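Janssen House Shared Kitchen
Yearly walk-through checklist, with comments
15 April 2018

Welcome back, everybody, and a warm hello to those of you who moved in over the winter. Every spring I go through the kitchen, the pantry and the back hall with my clipboard, and afterward I type up what I found so you can all read it at your leisure. I do run on a bit in the comments, I know, but a plain row of yes and no never told me very much when I was new here, and I would sooner give you too many words than have you wondering what I meant.

The marks are the same as last year. OK means leave it be. WATCH means it will do for now but please keep an eye on it. FIX means it goes on the work list, and I will be pestering people until it comes off again.

1. EXITS AND WALKWAYS

Back door opens all the way without a shove: OK
Comment: What a difference from last spring! The new hinges have settled in nicely and even I can manage it with a bag of groceries on one hip.

Back hall clear from wall to wall: FIX
Comment: Two bicycles, a folded stroller and the box of Selesar jars that we all keep meaning to take to the cellar. I love those jars as much as anyone and I was the one who talked us into buying them, so I will carry the first load down myself. The bicycles need to go out to the shed, please, even when it rains.

Exit light over the door: OK

Floor mats lie flat: WATCH
Comment: The long one by the sink has begun to curl at one corner. I have turned it around so that the curled end is under the counter, where fewer toes will find it, but it is getting old and we should think about a new one by June.

2. FIRE SAFETY

Extinguisher by the door, gauge in the green: OK
Comment: Tag is in date and the pin is in place. If you have never held one, come and lift it off the hook once so you know how heavy it is. It surprised me the first time.

Fire blanket on its hook: FIX
Comment: I found it in the drawer with the tea towels, very neatly folded. Whoever washed it, thank you for the kind thought, but it must not go through the laundry. I have ordered a replacement from Nellero and will hang it up as soon as it comes.

Smoke alarm test, kitchen: OK
Smoke alarm test, back hall: OK
Comment: My apologies to the upstairs folks for the noise. I did slip a note under the doors the evening before, though I gather a couple of them went under the rugs as well.

Range hood filter: FIX
Comment: Sticky. It came out with a good deal of coaxing and is soaking in the laundry tub as I type. Please leave it there until I come for it, and please don't pour out the water, as smelly as it is.

3. GAS RANGE AND OVEN

All burners light on the first try: WATCH
Comment: Three of them do. The back left one needs a second turn of the knob. If it hasn't caught by then, turn it off, open the window and give it a few minutes before you try again. I have asked for a service visit.

Oven door seal: OK

Oven temperature: WATCH
Comment: I set the dial to 350 and let it sit a good long while with my old oven thermometer on the middle shelf, and it was running a little cool. Nothing dangerous in that, only a pale pie. Bakers, give things an extra few minutes.

4. REFRIGERATORS AND PANTRY

Large refrigerator holding cold: OK
Small refrigerator holding cold: WATCH
Comment: The door doesn't pull itself shut the way it used to. Give it a little push with your hand and listen for the thump. I cleaned the seal with warm soapy water and that helped some.

Food labeled with name and date: FIX
Comment: Oh, dear. We were doing so well in the fall! I threw out 4 tubs with no label and no hope. There is a fresh roll of tape and a marker on top of the refrigerator, and if the marker wanders off again I will tie it there with string.

Dry goods in closed containers: OK
Comment: Not one sign of moths, and I looked behind everything, including the big bin of Timska flour. I am very proud of all of you for this.

5. HOT WATER AND SINKS

Hot water at the tap: OK
Drain runs freely: WATCH
Comment: Slower than it was. Coffee grounds go in the compost pail, please, all of them, even the last spoonful you are tempted to rinse away.

Under-sink cabinet dry: OK
Comment: The little drip from January is gone, and the pan I put under the pipe had nothing in it but dust.

6. COUNTERTOP APPLIANCES

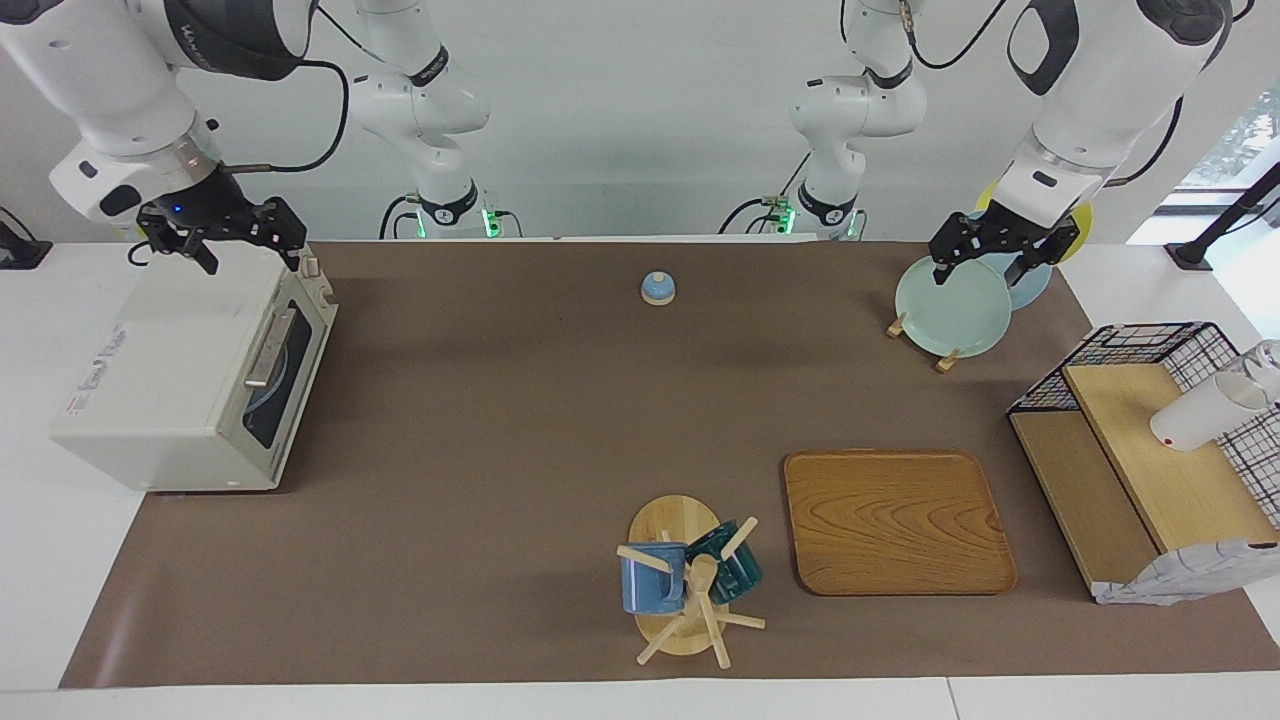

Cords were my big worry this year, so I spent the better part of an hour on my knees following each one from plug to appliance and feeling for soft or cracked spots. All passed but the old kettle, which I have put away in the closet with a note on it (please don't rescue it, I know it has its fans). After cords comes elbow room. With a white toaster oven like the one in the picture, I want you to leave open space at the back and on both sides whenever it is on, and nothing laid on top, not even a pot holder for half a minute. Plates are the other thing. A pale mint-green plate standing upright is a pretty sight, but a plate on its edge wants a proper rack under it, well back from the edge of the counter, and it should be lifted by the rim with a dry hand.

Crumb trays emptied: FIX
Comment: Let it cool, unplug it, slide out the tray, tip it into the trash, wipe and put it back. It takes less time than finding the good scissors.

One heating appliance per outlet: WATCH
Comment: We tripped the breaker twice this winter, both times at breakfast. If someone is making toast, let the waffle iron wait its turn.

Blender lid and base: OK

7. FIRST AID

Kit on the shelf by the pantry: OK
Burn gel in date: FIX
Bandages: WATCH
Comment: Plenty of large ones and hardly any of the small kind, so I will pick up two boxes. Take whatever you need, any time at all, and just drop a slip in the lid so I know what to replace.

NEXT STEPS

The work list is taped inside the pantry door. Please put your initials beside anything you can take on, however small, and cross it off when it is done. I will come around again in June to look at the FIX items, and there will be rhubarb cake if the oven is behaving.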